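Trutley Handling Lab
Minutes of the cell safety and faults meeting
Date: 2026-04-08

Present: Hermine Lüthi (chair), Jonas Imhof, Nathalie De Graaf, Svenja Kälin (minutes)
Apologies: Wendelin Fuchs

1. Minutes of the last meeting
Approved with one correction. The spare finger plates were ordered by Nathalie, not by Jonas.

2. Gripper fault on the soft goods cell
Jonas reported on the fault in the Jusari cell. During the soft toy trials the gripper closed on a fold of fabric and did not open on the release command. The arm then began its move to the drop position with the toy still held and stopped on a force limit. The operator pressed the emergency stop. There were no injuries.

The log shows 3,635 grasp cycles since the last service. The same fault appears two times earlier in the log, both times cleared by a restart and neither time reported. Hermine asked why the earlier stops were not entered on the fault sheet. Jonas said the shift treated them as ordinary timeouts, and the screen gives the same message for both.

Svenja asked whether the toy itself was the problem. Jonas said the thin fabric bunches up and can get drawn in beside the finger plate, where the position sensor does not register it. The controller then reads the finger as open when it is not. He has not been able to repeat the fault with the stiff test blocks.

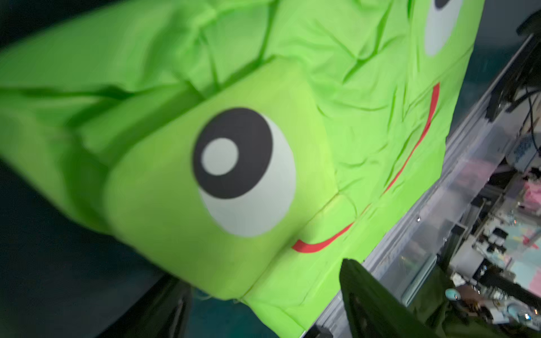
Wrist camera view, green soft toy, finger against the lower part of the face panel.

Nathalie noted the loose threads at the seam and asked that threads be trimmed before any item goes into the cell. Agreed. Jonas does not think threads caused the stop but has no objection.

There was some discussion about lowering the grip force. Nathalie is in favor. Jonas would like to change one thing at a time and wants the sensor check done first. Hermine agreed with Jonas. Grip force stays at its present setting until the check is complete.

Decision: the cell may run on rigid items only. No soft goods until the release check has been added to the program and tested.

3. Emergency stop access
Svenja said the operator had to step around a cart to reach the stop button. The cart has been moved. Nathalie will mark the floor so that the space stays clear.

4. Supplier contact
Jollbridge has been sent the log and has asked for the finger plates. Wendelin sent word before the meeting that he would like one plate kept here for comparison. Agreed. The Nägeli quote for a replacement sensor is good for 31 days. No order to be placed yet.

5. Actions
Jonas: add the release check and test it with 3 different soft items, cell guard closed.
Jonas: separate screen messages for timeout and failed release.
Nathalie: floor marking, thread trimming added to the loading sheet.
Wendelin: pack and send one finger plate to Jollbridge.
Svenja: enter the two earlier stops on the fault sheet.

6. Other business
The full guard inspection remains planned for August. Next meeting to be called by Hermine when the release test results are in.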